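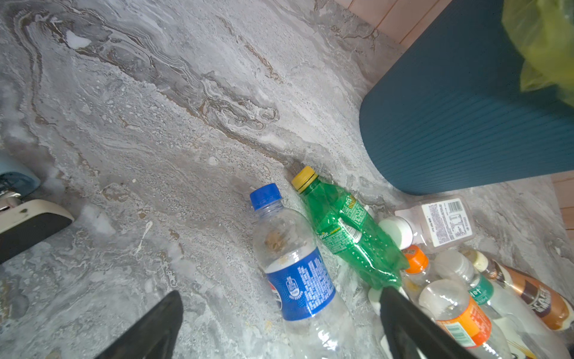
Right wrist cam, bottles on the floor by the bin. Pepsi w/ blue cap, Sprite, the CAFE one at far right.

November, evening. Bottle sorting on the Drormont cell, both arms up. Moved wrist exposure down to 14, labels readable now, was washing out before. Marble floor still a pain for the clear bottles, the veins come through and the segmenter grabs floor – try the Karkach mask again before touching anything else.

Closing on crumpled bottles: cut grip current to 454, was 848 and way too much for thin PET. Left arm only so far.

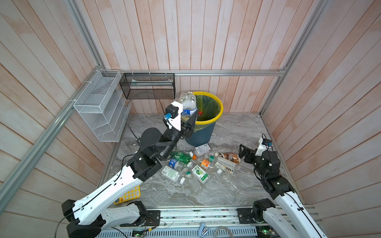
Right arm still needs the same change, plus a rezero on the wrist joint. Amna Satti has the Pirzada config on her laptop, ask her for teh file, don't retype it. Release height over the bin rim now 60 mm, may be tight for the long bottles.

To do
– zip tie the cable on left wrist
– log grip current per pick
– order spare finger pads from Plostov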